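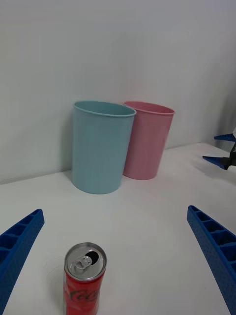
I have had the Revik two-arm kit since January, and a few people have asked me whether it is worth the money. I said I would write it up once I had put enough hours on it to have an opinion. I paid for it myself. The price was $1,848 for both arms, two wrist cameras, the power supplies and the soft fingers, and shipping was free.

I work on my own, in a spare bedroom, after my day job. I am not a roboticist. I can solder, I can write Python that mostly works, and I had one older single arm before this. If you have a lab and a budget, you will want something stiffer and more precise than this kit, and you can stop reading.

Assembly

The arms come half built. The shoulders and elbows are done at the factory and you put on the forearms, wrists and grippers yourself. The manual is a PDF with decent drawings and poor text. Step 16 shows the wrist cable going under the bracket, and it has to go over. I did it the way the drawing showed, and the cable pinched as soon as the wrist turned past halfway. Taking it apart again cost me an evening. Revik support answered my email the next day and said a corrected manual was coming. I checked before writing this and the old one is still up.

Everything else went together fine. The screws are all one size except for the base clamps, and there were spares in the bag.

The fingers

This is the part I like best. The fingers are blue, with open ribs down their length, and they give when they press on something. My old arm had hard plastic jaws and I dented or knocked over most of what I tried to pick up. The Revik fingers open wide enough to go around a drink can with plenty of room to spare, so the approach does not have to be exact.

A can is a good first object, I think. It is narrow, it stands up on its own, and it is stiff enough that you can see what the grip is doing. Plastic cups are harder. They taper, so the fingers touch near the rim first and tend to slide up. If the two cups are close together, one finger has to fit between them, and these fingers are too thick at the tip for that. I now use one arm to nudge the cups apart and the other to do the picking. It is slow but it gets there.

The surface of the fingers has a fine texture that helps on dry plastic. On a cold can that has been sweating it helps less. I keep a dish towel nearby.

The wrist cameras

The cameras are small and sit above the gripper, looking down the fingers. The picture is clear and the focus is fixed. You always have both fingers in view, which makes driving the arm by hand much easier than I expected. The second arm wanders into view now and then when both are working near the middle of the table, and I had to be careful about that when I was recording.

The cameras run at 30 frames a second. Mine dropped frames when both were on the same USB hub. I moved one to its own port on the computer and have had no trouble after that.

They do not like low contrast. My table is white and so is the wall behind it, and in the evening with just the ceiling light on, the corner where they meet nearly disappears. It does not bother me when I am driving. The object finder that comes with the software was a different matter. It put boxes around the shadows of the cups until I added a lamp on the left.

The software

The kit comes with a program called Cirden, which handles setup, driving and recording. Setup is good. You move each joint to its stops, press a key, and it remembers. Driving is fine too. Recording works, but the files are saved with names made only of numbers, and there is no way to add a note. I keep a paper notebook next to the keyboard.

There is a paid training service called Lockyer that you can send your recordings to. I tried it for one month. I sent 400 recordings of picking up the can and setting it down beside the cups, and got back a model the next morning. It did the job most of the time when the can started near the middle and often missed when it started close to the edge of the table. I would guess that is my fault, as I recorded very few of those. I have not renewed. Pak-hei Su, who I know from the owners' forum, trains his at home on an old gaming card and his results look about the same as mine.

Things I would change

The base clamps only open wide enough for a thin tabletop. The power cords are short. The right arm hums when it is held out straight, and the left does not. Support says this is normal, and it has not gotten worse.

I also looked at the Cevidia arms before buying. They cost more and the reach is longer. Ngan-ling Lo lent me one of hers for a weekend and it felt smoother at low speed, but the jaws are hard and I would have had to buy soft ones separately.

Would I buy the Revik again? Yes, at this price, for the fingers and the cameras. I would skip Lockyer until I had better recordings. Next I want to get one cup inside the other using both arms, and so far I have only managed it by hand driving. I will post the settings if I get it to run without me.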